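Sundach pop-up at the Ustberg hotel – worth traveling for? And how does the merch line work

Posted by Walid Azar in Live Music > Fan Events
29/03/2024

So the Sundach takeover of the hotel bar in Ustberg starts next week, four nights, and I've got maybe a day to decide if I'm going. Would be driving up from Drirnbridge, so gas plus a room plus food. Not nothing.

What I know so far – they're renaming the whole bar, the house band does covers early, and there's a "listening hour" with the new record played start to finish. Tickets for the listening hour were 600 total and went fast. I do NOT have one. Everything else is supposedly walk-in.

What I can't figure out:

Is there any point going without a listening hour ticket? Or is it just a bar with posters up.

Merch. The tour shirt in the burnt orange, is it at this thing or only at the actual shows? The post says "exclusive items" and that's it. Also the live double LP, the numbered one. I heard 769 copies, somebody else told me 1,686, so who knows.

Do they let you leave and come back if you buy records early? Don't want to stand there four hours holding vinyl.

Is the band going to be there. I know, I know. But has anyone heard anything.

Went to one of these for another band a few years back and it was honestly a letdown, two banners and a cocktail with a song name. Hoping this is diffrent. Thanks in advance

3 replies

Afaf Twal
Member, 37 posts

Did the first one they ran, same promoter, different hotel, so take this as a guide and not gospel.

Yes it's worth it without the listening hour ticket, if you like the band enough to drive. The listening hour is upstairs and the rest of the place stays open. You could hear most of it from the stairwell anyway. Downstairs they had old tour posters, handwritten lyric sheets behind glass, a couple of stage outfits, and the jukebox was all Sundach plus stuff the band picked. That jukebox was the best part for me. Lots of weird 70s soul.

Merch was its own room off the lobby, own line, you don't need to be in the bar to join it. Card only. Shirts were different from the tour ones – same artwork on the back but the hotel name on the front. The orange one was not there. I'd guess same again but I don't know for sure, so don't drive up just for orange.

On the numbered LP, the sticker on mine says out of 1,686. The other number might be the color version? Somebody will correct me. It sold out the second night, so if that's what you want go on night one, and go early. Doors were 4, I got there a little after 2 and was fine. People who came at 5 waited over an hour.

Re-entry: yes with a wristband, until 9. After that it's one in one out and the wristband did nothing. So do what I did –

1. Line up for merch first, before you even look at the bar.

2. Get the wristband on your way out. They don't offer, you have to ask at the desk.

3. Take everything back to your car or room. There was a coat check but they would not take records, and I wouldn't leave vinyl there anyway. Bring a big box for the trunk so nothing slides around on the drive home. Flat stuff stands up along one side, shirts shoved in next to it.

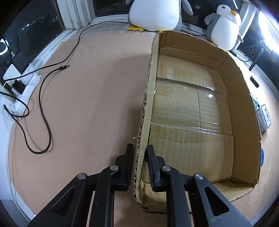

4. Eat before you go back in. Kitchen was slammed, fries took forever, they ran out of buns by 7. There's a noodle place one street over thats open late.

5. House band is on early, don't skip them. They did the whole second side of the first album with a proper horn section.

As for the band being there – the drummer came by on the last night at mine, stayed maybe twenty minutes, signed a few things and left. No announcement. So possible? I wouldn't plan the trip around it.

If you can only do one night I'd say night one for records, last night for the crowd. The last night was much louder and more fun, everybody singing on the sidewalk after closing.

DarwishSideB

afaf is right about the card only thing. Also parking at the hotel is guests only now, they tow. Use the garage behind the station, flat rate after 6.

Cant speak to the LP. The beer is fine, it's just the local lager with a new label on it. Cans were in the merch room too if you want one for the shelf

northplatform

just go man. worst case you had a night out

saw them in March at the theater and the new songs are way better live, so I'm skipping the listening thing and waiting for the fall dates. but if I lived as close as you do I'd be there

Walid Azar
Original poster

Ok booked a room for night one, not at the hotel itself, way too much. Thanks Afaf, the wristband tip alone was worth asking. Will post what's in the merch room once I've been through it – including whether there's any orange.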